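Grestcombe law office adds injury lawyer, moves to Siden building

Friday, November 9, 2018

The Konstantinidis law office has hired Océane MacPherson to run its personal injury side, the firm said this week. She starts Monday. MacPherson spent almost 20 years at the county public defender, most of it on felony trials, and moved over to civil work in July.

The firm also handles divorce, custody and wills. Those stay with Imtiaz Sarkar, who has been doing them alone and had a waiting list by the end of summer.

"We were turning people away, mostly car wrecks and falls at work," said managing partner Markos Katsaros. "You can only send so many folks to the next town over."

New address too – the second floor of the Siden building, over the bank. Parking in back, enter from the alley until the front steps are fixed. Phone number stays the same. 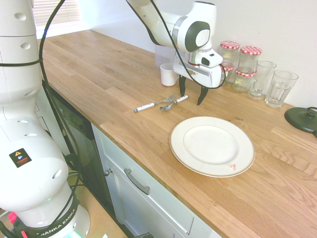

Katsaros said the old office on the square closes for good at the end of the month. Clients with papers stored there should get a letter. The firm has 2,471 closed files to go through and will give back original wills and deeds to anyone who asks. Bring ID. Files older than the state retention period will be shredded, no date set for that yet.

First visits on injury cases are free. Family law consults are $80, same as before, and thats for a half hour.

MacPherson will also take over the free legal night at the library, which has been off the calender since Stellan Backlund retired. First come first served, doors at 5 p.m. No criminal matters, no tax questions. Dates will be posted at the front desk.

Backlund is keeping a few probate cases through the winter – call the main line to reach him.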